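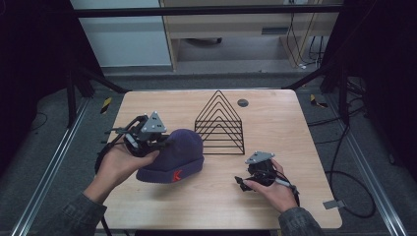
Kitchen Tips for Cutting Carbs Without Throwing Your Money Away

I have been on and off low-carb eating for longer than I'd like to add up, and most of the kitchen advice that comes with it is written by people selling something. I cook for two, only one of us is doing it, and the grocery bill matters. What follows is what I still do after the first enthusiasm wore off, along with a few things I tried and wouldn't bother with again.

If you take medicine for blood sugar or blood pressure, talk to your doctor before you change how you eat. That's the only medical advice you'll get from me.

Don't clear out the pantry

Every plan starts with a purge. Bag up the pasta, give away the rice, start clean. I did it one January and bought most of it back by spring, at higher prices. Put the stuff on a high shelf in a box with a lid. Dry pasta keeps for ages. Flour is fussier, so if it's whole wheat, freeze it in a sealed bag.

Cauliflower rice

The bags in the freezer case are mostly fine, but look at the price per pound next to a whole head. A box grater does the job in a few minutes. The trouble is always water. Grate it, salt it lightly, leave it in a colander while you do something else, then squeeze it in a clean dish towel. You want a wide, hot pan with nothing on top of it. Put a lid on and you get mush.

It does not taste like rice. People who say it does have either forgotten rice or drowned the cauliflower in cheese. Under a curry it's good enough.

Zucchini noodles

I owned a Prirkell spiralizer. It made lovely long curls and took longer to clean than dinner took to eat. A plain vegetable peeler gives you wide ribbons, and I prefer those anyway. Stop when you reach the seeds and chop the middle for soup. Two minutes in the pan, sauce on top, eat right away. They will not reheat, whatever the recipe claims.

Almond flour

– Buy a small bag first. You may hate it.
– Keep it in the freezer once it's open. It goes rancid in a warm cupboard, and the smell is a bit like old paint.
– Weigh it. A packed cup and a fluffy cup are nowhere near the same amount.
– It browns early. Turn the oven down a little and lay foil over the top halfway through.
– It can't replace wheat flour cup for cup, even when the front of the bag says so.

Coconut flour soaks up liquid like a sponge. I gave up on it after a loaf that could have held a door open.

Reading the front of the package

"Net carbs" is a sum done by the company that wants your money. Turn the package over and look at total carbs, then fiber, then the serving size, in any order you like as long as you get to the serving size. I had a bag of Flindness crackers that looked wonderful until I saw that a serving was 8 small crackers. I have never eaten 8 of anything that small and stopped.

Sugar alcohols are the other thing to look for. Some of them upset some stomachs badly. Try a new sweetener on an evening when you're staying home.

Save the fat, but not all of it

Bacon fat is worth keeping. Pour it through a coffee filter into a clean glass jar while it's still runny but no longer scorching, put a lid on, and keep it in the fridge. Fat that has been used for fish should go in the trash. So should anything that smoked. Never down the sink – I've paid that plumber.

Boiled eggs

Steam them. An inch of water, a steamer basket, lid on, 12 minutes for hard, straight into ice water. Old eggs peel better than fresh ones and I've seen no trick that beats that. Vinegar did nothing. Baking soda did nothing except make the kitchen smell.

Gadgets and powders

The Skulari egg cooker was quick, and also did one job in the space of a toaster. A breath meter told me one thing before coffee and another after. As for drink powders, read the label and see how much of the tub is salt. I put a pinch of it in broth.

A kitchen scale is the one thing I'd replace the same day it broke. Get one with a flat top you can wipe down and a button for zero.

When the other person wants potatoes

Make potatoes. Cook one main dish and two sides, and keep the side you aren't eating at the other end of the table. Leftover mash goes into a container with a lid you can't see through. It sounds silly and it has worked better for me than any app.

Posted 2022-06-24 in Kitchen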